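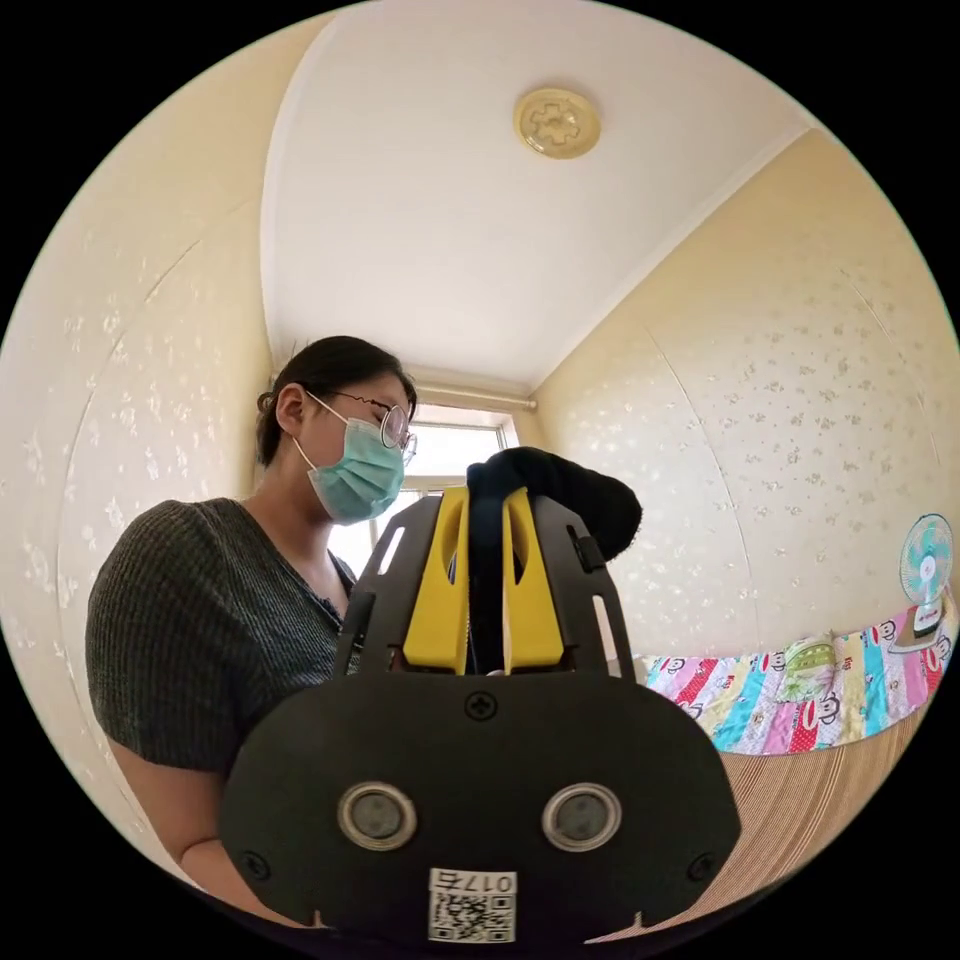

**De:** Mireille Shboul
**Para:** lista del taller Allamell
**Asunto:** Re: mascarillas, gafas empañadas y qué ropa traer

Hola a todos, contesto deprisa entre dos cosas, perdonad el desorden. Voy metiendo respuestas entre lo de Gertraud y al final añado lo mío.

El 2026-06-07, Gertraud Aebischer escribió:

> Buenas. Empiezo en el taller la semana que viene y tengo unas dudas que no encuentro en la hoja de bienvenida. La primera: ¿la mascarilla es obligatoria todo el rato o solo en la mesa de lijado? Llevo gafas y con mascarilla no veo nada a los dos minutos.

En la mesa de lijado y en el cuarto de las telas viejas, siempre. En el resto, quien quiera. Hay gente que se la deja puesta toda la tarde por no andar quitando y poniendo, y me parece bien, se toca uno menos la cara.

Lo de las gafas: nos pasa a todos los que las llevamos. Por orden de lo que a mí me funciona:

- Apretar bien el alambre de la nariz ANTES de ponerse las gafas. Con los dos índices, desde el centro hacia fuera. Si lo pellizcas con una sola mano queda un pico en medio y por ahí se va todo el vaho.
- Subir la mascarilla y apoyar la montura encima de la tela, no al revés.
- Primero la goma detrás de la oreja, luego la patilla por encima. Al reves, cada vez que te quitas las gafas te llevas la mascarilla detrás.
- Jabón de manos en los cristales, una gota, secar sin aclarar mucho. Dura una tarde corta.

Con montura fina de metal va mejor que con pasta, por lo menos a mí, porque se puede doblar un pelín la plaqueta y separar el cristal de la mejilla. Eso que lo haga la óptica, que yo me cargué unas.

El esparadrapo en la nariz lo probó Hussam y acabó con la piel roja. No lo recomiendo.

> La segunda: ¿de qué tipo las tenéis? Si son de las de papel finas prefiero traer las mías.

Las de siempre, desechables, de goma a la oreja. Quedan 3 cajas en el armario de la entrada, estante de arriba, detrás del rollo de papel. Las últimas que compramos, las Hattar, tenían la goma corta y a media lista le dolían las orejas. Pasamos a las Tivemon y mejor, aunque el alambre es más blando.

Ojo, para lijar barniz antiguo con esas no basta. Para eso están las de filtro, en el cajón de abajo, cada una en su bolsa con nombre. Pídele una a Vasilis y ponle el tuyo. No cojas la que dice JURIĆ, se pone muy pesado y con razón.

Si traes las tuyas, perfecto, pero que cierren por los lados. Las de tela bonitas para la calle no.

> La tercera es sobre la ropa. ¿Bata? ¿Mono? En verano me muero de calor con manga larga.

Manga corta sin problema en las mesas. De hecho yo la prefiero: los puños se meten en la cola, en el polvo, en el café de otro. Canalé, algodón, lo que tengas, que ajuste un poco y no cuelgue nada por delante cuando te inclinas. Ese es el criterio. Escote cerrado o de pico da igual, lo que no queremos es collares, cordones de capucha ni el pañuelo suelto.

Colores oscuros si vas a andar con grafito, claros si vas a lijar yeso. Yo voy siempre de gris oscuro y parezco un azucarero cada vez que toca yeso, asi que no me hagas mucho caso.

Manga larga solo para decapar. Hay batas colgadas detrás de la puerta, tallas mezcladas, se lavan aquí y no se llevan a casa.

> Y por último, el pelo. Lo tengo largo y me lo corté una vez por un susto con un taladro, no me apetece repetir.

Recogido siempre, desde que entras. Moño bajo o atrás, bien sujeto. La coleta sola no vale, se te viene al hombro en cuanto bajas la cabeza a mirar algo de cerca. Los pelillos de la sien que se escapan no pasa nada, horquilla si te molestan. Lo que sí molesta, y mucho, es el moño con la goma de la mascarilla enganchada: pon la mascarilla DESPUÉS de hacerte el moño, si no acabas despeinándote entera para quitártela.

Hay gomas del pelo en el tarro del lavabo. Si usas una, no hace falta devolverla, gracias.

Lo que añado yo:

**Luz.** Iida pidió otra lámpara para la mesa larga y tiene toda la razón, con la cabeza encima de lo que estás mirando te haces sombra tú sola. He visto un flexo de pinza de Dustari, brazo largo, 22 euros. Si no hay quejas de aquí a que me acuerde, lo pido. Con gafas intentad ponerlo a un lado y un poco por detrás, de frente rebota en el cristal y no ves ni con vaho ni sin él.

**Espalda.** Estamos todos trabajando doblados. Las mesas bajas se pueden subir con los tacos que hizo Hussam, están debajo de la ventana. Dos por pata, no uno. Con uno cojea, ya lo comprobamos con un bote de cola abierto.

**Basura.** Las mascarillas usadas van al cubo con tapa. Al cubo con tapa. No al bolsillo de la bata, que luego sale de la lavadora una pasta azulada que hay que quitar con pinzas, y la última vez las pinzas las tuve yo.

**Polvo.** Escoba seca no, por favor. Aspirador o trapo húmedo. El aspirador hay que vaciarlo cuando pasa la raya, tiene una raya pintada, no es decorativa.

**Agua.** Con mascarilla se bebe menos sin darse cuenta y en junio ahí dentro se nota. Botella con tapón, fuera de las mesas. En marzo nos cayó un vaso entero sobre las muestras de papel y todavía hay hojas onduladas debajo de los diccionarios.

**Dinero.** En el bote hay 700 coronas de cuando Iida nos trajo lo de la feria, sin cambiar. Si alguien viaja para allá que lo diga, si no siguen ahí criando polvo con todo lo demás.

Gertraud, para el primer día: pelo recogido, zapato cerrado, gafas limpias y ya. Lo demás está aquí. Si llegas antes que yo, la llave la tiene Vasilis. Toca fuerte, que con el aspirador puesto no oye nada.

Iida, ¿me mandas otra vez la lista de tallas de guantes? La he perdido. Quedan M y creo que una caja de XL que no le vale a nadie.

Me dejo seguro algo. Contestad a la lista y no solo a mí, que luego me preguntan lo mismo tres veces.

Un abrazo,
Mireille

PD: quien se llevó las tijeras de mango largo del segundo cajón, que las devuelva. Sin preguntas.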